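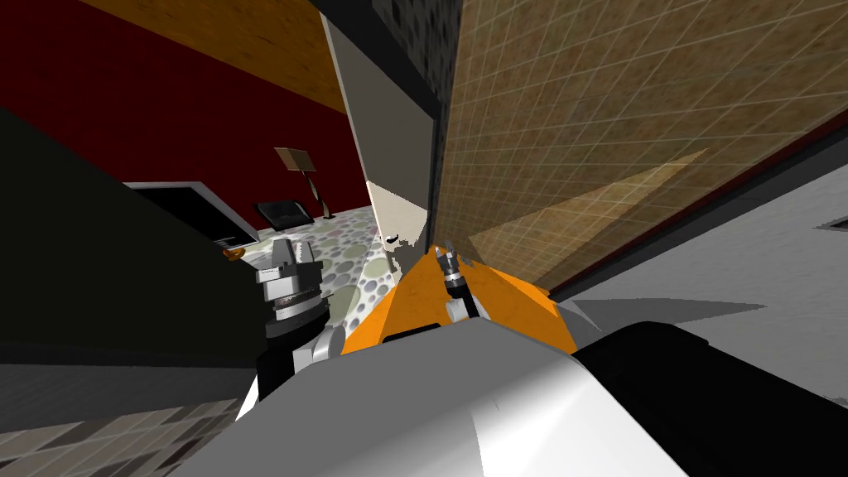 The simulated living room, with both grippers raised and the floor lamp behind them.

Teodoro Beltrán has been building a two-armed robot at the Mendia workshop since May. Most of the work so far has been done on a screen. He rents a bench there for 44 euros a month and shares it with a man who repairs accordions.

"I wanted to cut metal straight away," he says. "Then I priced the motors and decided to get the model right first."

The model is called Munitard, a name he picked for the folder and never changed. It lives in a simulated house with a red wall, a polka-dot carpet and an armchair. He did not draw the furniture himself. "I'm no good at rooms. I took one that was already made and put the robot in it."

He runs the same reach 100 times overnight and reads the log over breakfast. The first batch gave him 60 clean runs. The rest went wrong in the left wrist, where he had typed in a joint limit with the sign the wrong way round. "It took me 4 evenings to find. I'd been blaming the shoulder."

The wrist brackets will be the first real parts. Ochoa, a small machine shop two streets away, has quoted for them in aluminium, and Beltrán is still arguing with himself over the thickness. Wemine, the club that runs the workshop, has lent him a power supply and a shelf.

He spends a good part of each session on the fingers — how wide they open, and what angle they sit at before they close.

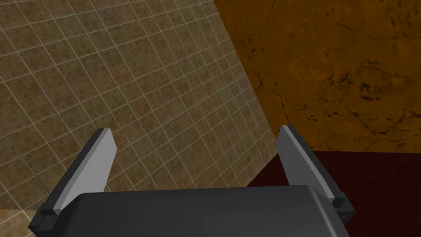
Can the fingers be swapped for a different shape later on?
They can, as each one attaches to its own block, and Beltrán plans to print a narrower pair once the first set has been tested.

He has no finishing date. The brackets come first, then one arm on the bench, and the second arm when there is money for it. "My sister asks me what it's going to do," he says. "Pick up a cup and put it down again. I'd be very pleased with that."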